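I gave up my dryer in February and I still have opinions about it. The old one died mid-load, the repair quote was silly, and I figured I'd hang things up for a couple of weeks while I shopped around.

Well, 13 loads later I was still hanging things up! I'd bought a folding rack from Sellness (three tiers, squeaks a bit) and honestly started to enjoy the whole routine – radio on, coffee going, socks in pairs.

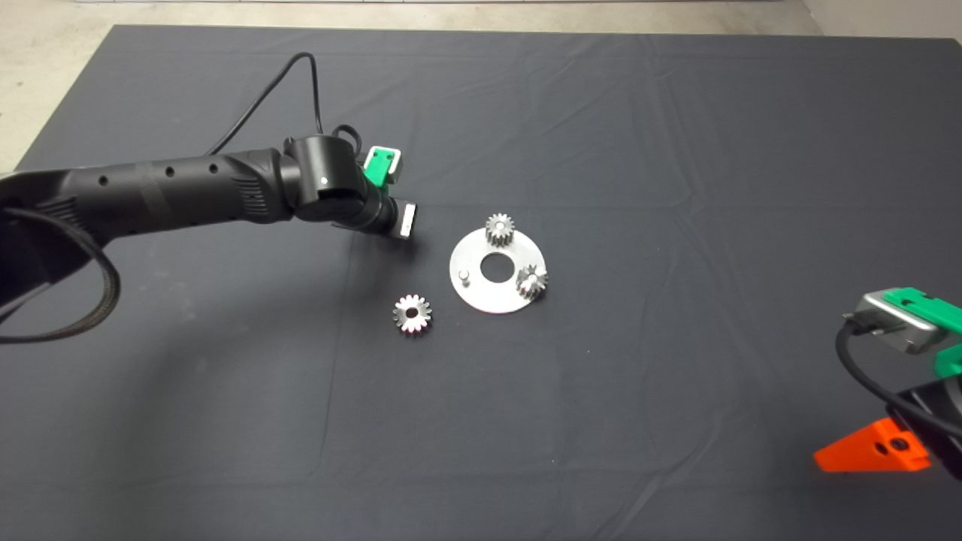 Photo: Akilum

Dark fabrics have been the big surprise for me. My black jeans used to come out of the dryer looking ten years old, and now they've stayed black. Towels are another story. They dry stiff as a board, and I've tried vinegar, shaking them, begging them. My sister-in-law swears by ten minutes of ironing, but who irons a towel?

I do still go to the laundromat on Conneely for the comforter, because there's no way that thing fits on a rack. It's a short walk and they have good magazines. Next up I want to try a ceiling rack, if I can find the studs.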